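Home Guides Downloads Contact
Search the Gedwood manuals... Go

Section 6. Connecting a corded phone to the Reltia line adapter

The box says setup takes 2 minutes. Allow 20, and more if the phone is older than the adapter.

1. Put the phone where it will be used and run the line cord to the socket marked LINE 1. Ignore the "any socket" wording on the quick card. LINE 2 is dead until you switch it on in step 4.

2. Lift the handset and wait for a dial tone. Give it 6 seconds before deciding there isn't one. 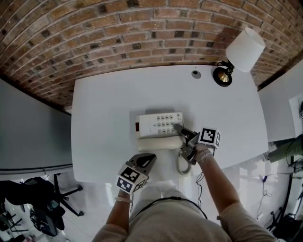 Yolanda Aranda: I waited a lot longer than 6 seconds and got silence every time. The adapter wanted a restart first, so put that ahead of the dial tone.

Fair enough. If there is no tone, unplug the adapter, plug it back in and try again. The Braravness firmware is supposed to do this by itself. We would not count on it.

3. Dial your own cell phone. A tone only proves the adapter has power; a call proves the line.
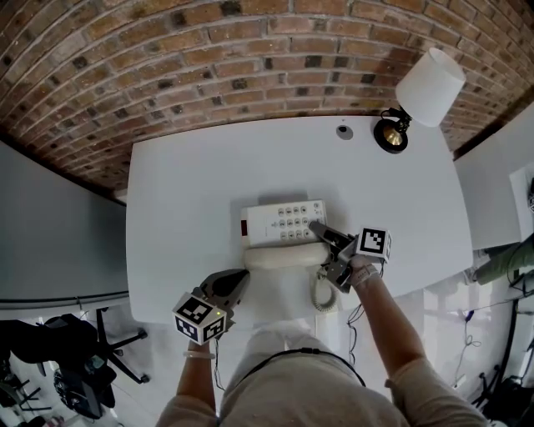
Fig. 6-1. Corded phone, keypad on the right.

NOTE: The "crystal clear" setting makes calls louder. We heard no other change.

4. To use LINE 2, dial the setup code on the label under the adapter, then hang up.

CAUTION: Keep the line cord under 50 feet. Longer ones are sold for this adapter, and they hum.

5. Put the handset back firmly when you finish. Off the hook, it blocks incoming calls, and the adapter's warning light is easy to miss.
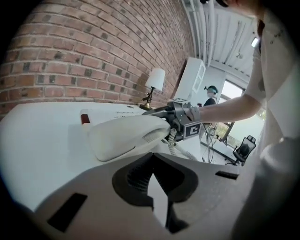 Fig. 6-2. Handset on the table.

Related guides
Moving your number to Reltia
Blackburn wall sockets: which ones fit
Restarting the line adapter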